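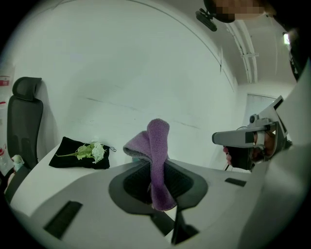
4.2 Soft goods and the order of laying out

The second part of the study dealt with soft goods and how people place them on a table before wrapping or packing them. In the first part (Section 4.1) the items were rigid and people mostly agreed on where to put them. Cloth was different. A towel has no fixed shape until someone folds it, and a drawstring pouch can be laid down flat or bunched, with its cords tucked under or left to trail. We wanted to know which of these choices people make when they are given no model to copy.

Eight people took part. All of them pack gift orders at Cludley, a small mail-order shop, and all had been doing the work since at least the previous December, which is the busiest month there. Each was asked to lay out sets of items on a white table in whatever order seemed natural. A set always had a pouch and a decoration, and could also have a terry towel, a box, or both. We recorded 673 layouts. The plan had been 1,000, but sessions ran longer than expected once towels were added, and we chose to shorten the list of sets and keep the pace unhurried.

Towels were the slowest item by a clear margin. The looped surface of terry cloth grips itself, so a fold that is slightly off stays off, and people went back to correct it. The most common method was to fold once lengthwise, smooth the cloth with the side of the hand, and then fold across. Two people rolled the towel instead. Rolled towels took less time to make but more time to place, and they were moved again after other items had been set down. We coded any move after the first placing as a correction. Thicker towels had more corrections than thin ones, and color made no difference that we could find.

Pouches were handled in a more uniform way. Nearly everyone put the pouch down flat with the opening to one side and pressed out the air. The cords were another matter. Some people straightened them and some ignored them. Treasa Buckley, who did the coding, first marked trailing cords as unfinished work. After watching the first 100 layouts again she dropped that label, as the same people who left the cords loose took care with everything else on the table. The cord position is now coded separately and does not count toward the correction score.

The decoration in most sets was a sprig of artificial flowers. It was almost always the last item to be placed, and it went on top of the pouch in a large majority of sets. Two reasons were given when we asked. The first was contrast: pale flowers show up well on dark cloth. The second was practical. A bare table lets a stem roll, and the nap of the fabric holds it still. Boxes went beside the pouch and were not used as a base for the flowers, even when the top was large enough. Where the box had recesses in its top, people said that the sprig would not lie level on it.

Figure 6. White flowers with a green stem resting on a black velvet drawstring pouch, with a dark teal box to the right of the pouch.
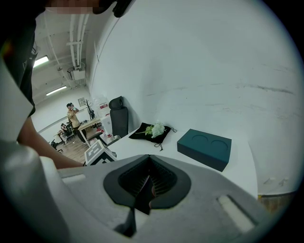 Bernadette Hegarty read an early draft of this section and objected to the word "decoration." In her view the flowers should be treated as part of the wrapping, as they are what the buyer sees first, and a packer who thinks of them as an extra will put them down carelessly. She also felt that the stem direction should have been recorded, and noted that in her own packing it points away from the cords so the two do not tangle when the pouch is lifted.

We have kept the word for consistency with Section 4.1, but the point about stem direction is a fair one. It was not coded. A partial check of the recordings by Kieran Lenihan suggested that stems were turned toward the packer's free hand, whichever side the cords were on. The check covered only the sets without a towel, and we do not draw a result from it.

Two limits apply to the findings in this section. All of the pouches had a napped surface, so the claim about stems staying put may not carry over to satin or plain cotton. The participants also shared a workplace and may have picked up habits from one another. Section 4.3 repeats the towel and pouch sets with people who had no packing experience.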